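The Toy Basket

My sister rang on the Monday night to say she was bringing the twins over, and could I please, please make the living room look as though a responsible adult lived in it. I said of course. Then I sat on the sofa and ate toast and looked at the state of the place.

You have to understand that I had been working from home for ages by then, and the desk under the window had sort of leaked into everything else. Books first, then paper, then mugs. I'd find invoices in the kitchen. I'd find a kitchen spoon in with the invoices. My job was doing the accounts for a little firm called Trukach, who sold door hinges and were always very sorry about their receipts, and if you've ever tried to match 200 receipts to a bank statement while sitting on a sofa you'll know where the receipts end up. (Down the back. All of them down the back.)

So on Tuesday I got up early and started with the cushions. I pulled off the orange one with all the puffs, the one Parvathi calls the satsuma, and I pulled off the leafy green one, and underneath I found a pencil, a sock and a letter.

The letter was from Renzo Lombardi.

Now, I hadn't thought about Renzo in months. That's a lie, I'd thought about him on Sunday, but only because of a song. Renzo had the flat upstairs when I first moved to Nirkwood. He used to mend things, clocks mostly, and he used to come down and borrow my good scissors and bring them back sharper than he'd found them. Then he took a job over in Prirby, mending clocks for somebody with a proper shop, and that was that. He said he'd write and I said nobody writes, and he laughed and carried his boxes down to the van.

And he had written! It was dated March 23, 2021, which was two whole years back, and it had never been opened. I must have brought it in with the post and sat on it. I had been sitting on it, quite literally, through every film and every bowl of soup since.

I didn't open it. I put it on the shelf by the books and went and fetched the toys.

The toys live in a bag in my wardrobe for when the twins come, and every time they come out they look a bit sorrier for themselves. I tipped the lot on to the rug. There was the bunny, who is called Zapata for reasons my nephew has never shared. There was the doll in the blue dress, who was mine when I was eight and who has outlived three houses and a dog. There was the pink fluffy one that nobody can agree on (bear? cat? my niece says it's a cloud with a face) and there was the Christmas one, still in his Santa hat in the middle of spring, because it's stitched on and I haven't the heart.

I rang Parvathi Iyengar from across the landing, who is better at this sort of thing than I am.

"What do I do with them?" I said.

"Put them in a basket," she said. "Anything looks deliberate in a basket."

"I haven't got a basket."

"I've got a basket," she said, and two minutes later she was at the door with a green plastic one, the brightest green I have ever seen on anything that wasn't a frog. She'd brought a checked cloth as well, to go underneath, and a white towel for dusting, and I could tell by the way she rolled up her sleeves that she planned to stay.

She did the desk. I did the sofa. She wiped down the computer and lined up the books by height, which I would never do and which I have secretly kept up ever since. She pulled the curtain along and then pulled it halfway back again. Then she stopped, and I knew what she'd stopped at without turning round.

"This is from Renzo," she said.

"I know."

"It isn't open."

"I know that too."

Parvathi put the letter down very gently, as if it might go off. She went into the kitchen and filled the kettle, and I carried the basket over and started putting the toys in, for something to do with my hands. Bunny at the back so his ear would show. Doll next to him. I moved the Christmas one twice. I straightened the blue dress, with its bit of lace, and thought about being eight, and how if somebody had sent me a letter when I was eight I'd have had it open before the postman reached the gate.

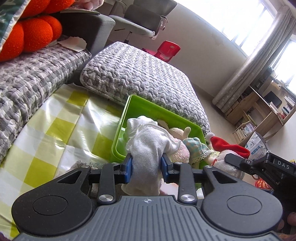
The basket, nearly ready for the twins.

"What are you scared of?" Parvathi called through.

"I'm not scared. I'm tidying."

"You've been tidying that basket since I put the kettle on."

She had a point. I wiped my hands on the towel, took the letter off the shelf and sat down on the little red stool, which is far too low for a grown woman and makes you feel as if you've been sent out of class. I opened it with my thumb and tore the corner off.

It was one page. He said the shop in Prirby was cold and the owner hummed. He said there was a church clock that ran eight minutes fast and the whole village had got used to it, so now he wasn't allowed to put it right. He said he'd found my good scissors in with his tools and he was very sorry, he hadn't meant to take them, and did I want them posted or should he bring them over himself? He'd be glad to bring them. He would wait to hear.

I read it again. Then I read it out loud to Parvathi, who had come to lean in the doorway with a mug in each hand.

"You told me you'd lost those scissors," she said.

"I thought I had! I bought new ones. They're rubbish."

"Well, then," said Parvathi, and she handed me my tea and then, because she is who she is, she handed me the phone as well.

There was a number at the bottom of the page, under his name. I'd got as far as the fourth digit when the doorbell went, one long ring and then lots of short ones, which is how you know it's the twins. I could hear them on the stairs already, arguing about who got Zapata.

"I'll let them in," said Parvathi. "You keep dialling."

So I did. I went and stood by the window with the phone against my ear, and behind me the basket went over in one go, toys everywhere, my sister shouting about shoes. It rang and rang. I nearly hung up.

"Hello?" said somebody, a bit out of breath, with a great many clocks going at once behind him.

"Hello," I said. "It's about the scissors."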